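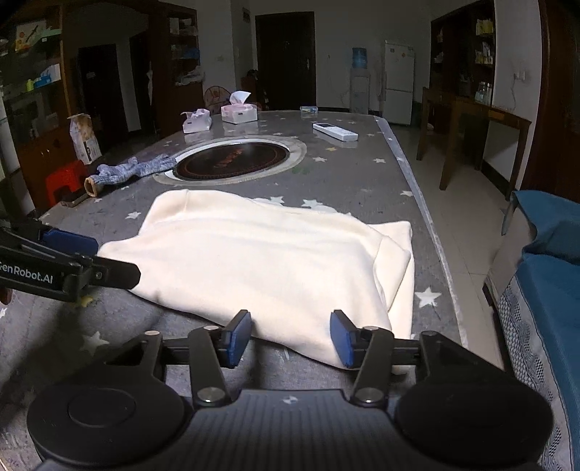
Valdovinos at Humstead – was the second night better?

mesolimit
Just got home and my ears are still ringing, so forgive the rambling! I've seen Valdovinos 4 times now and this was the loosest they've ever played, in the best way. They stretched Gerent into this long, slow, heavy thing with both guitars trading the main riff, and I swear the whole floor stopped talking. Anyone else there for both nights?

tapehiss_24
I did both, and I have to side with the first night, sorry. The drums were buried on night 2 where I stood (left side, by the bar). Gerent was lovely, I'll give you that, but I missed the short fast version from the record.

mesolimit
Oh, the fast one is great too! I just think it's had its turn – they've played it that way since the Meso tour.

lowstringbuzz
Drums sounded fine from the balcony. Humstead has always been funny like that, you move over a few steps and it's a different band. Did either of you get a shirt? They were gone by the time I made it down.

tapehiss_24
Got the gray one, 24 bucks. Runs small, so go up a size if they put them online.

lowstringbuzz
Thanks, will do. I still say night 2, but I'd happily listen to a tape of the first if somebody has one.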